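About Faria House
A cultural center for the whole neighborhood 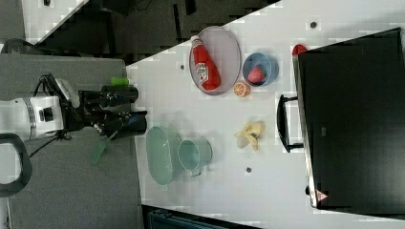

A green spatula, and a ketchup bottle on its gray tray.

Faria House is a cultural center with a gallery, a small theater and a library of donated books and recordings. We are a nonprofit association, and everybody who lives or works in the neighborhood can become a member.

Our history

The house was built as a music school by the Llorente family, who gave lessons in piano and voice on the upper floor. When the school closed, the building stayed empty for many years and the roof suffered a lot. A group of neighbors, led by Efthymia Moschos, asked the city to let them use the ground floor for concerts. The first concert was given with borrowed chairs and with one lamp, and 43 people came to listen.

After this the association rented the whole building and began to repair it, room by room. The old recital hall is today the Clestetti Theater, with 197 seats. We kept the original wooden floor there, although it makes noise when the actors walk on it. Some directors complain and others write it into the play.

What we do

The gallery shows work by artists who live in the region, and also by artists who come to us for a residency. A residency is normally two months long and ends with an open studio, where visitors can speak with the artist and see unfinished work. We do not take a commission on sales.

In the theater we present chamber music, new plays and dance. Our season begins in September and the program is printed in the summer. Evening performances start at 7:30 p.m. and the doors open half an hour before. Families with small children are welcome at the morning concerts, where it is allowed to move and to talk a little.

The Gula Library is on the upper floor. It has about 900 recordings of folk songs and spoken stories, many of them made at home by people of this neighborhood in the language of their parents. You can listen to them in the reading room – the headphones are at the desk. We are now making a written catalog, and if you recognize a voice or a song without a name, please tell us.

Who we are

Efthymia Moschos is the director of the house. She trained as a stage designer and still paints some of the sets.
Gavin Geddes plans the music and theater program.
Yanling Tan is responsible for the gallery and the residencies.
Yaowalak Chantharasri takes care of the library and the recordings.
Grigoris Gavalas is our technical manager, and you should write to him about lights, sound and the size of the stage.

Working with us

We rent the theater and the rehearsal room to schools, choirs and small companies. Members pay a lower price. Artists who want to propose an exhibition can send us a short text and a few photographs of their work at any time of the year. We read all proposals, but the answer can take several weeks.

The entrance is on the garden side – please ring the lower bell.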